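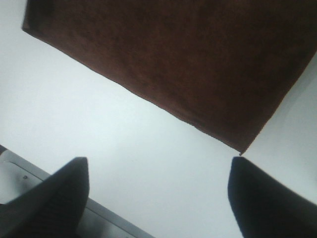 One reader of the last edition wrote in to say that washing a new towel before using it was a superstition, and that the Herska set had dried the reader perfectly well straight out of the bag. We are happy for the reader. The rest of you, please carry on to step 1.

4. First Wash

1. Remove all tags, including the one sewn into the hem that looks decorative. It is a tag.

2. Wash dark colors alone. The Herska dyes are generous and like to share.

3. Use half the detergent you think you need. If you have already poured it, scoop some back.

4. Select warm, normal spin. Do not select "Eco Night" on Drultard washers unless you have 334 minutes and a book.

5. Shake each piece out and tumble dry on low, or hang it up.

Note: Fabric softener makes cloth feel lovely and stops it from soaking up water. If you want a towel that moves puddles from place to place, softener will do it.

Note: Some lint is normal for the first few washes. Empty the filter after every load, including the loads you think don't count.

CAUTION: Do not use chlorine bleach on colored pieces. The warranty does not cover orange spots, however even.

6. Repeat steps 2 to 5 once for hand towels and twice for bath sheets. Storage is covered in section 5.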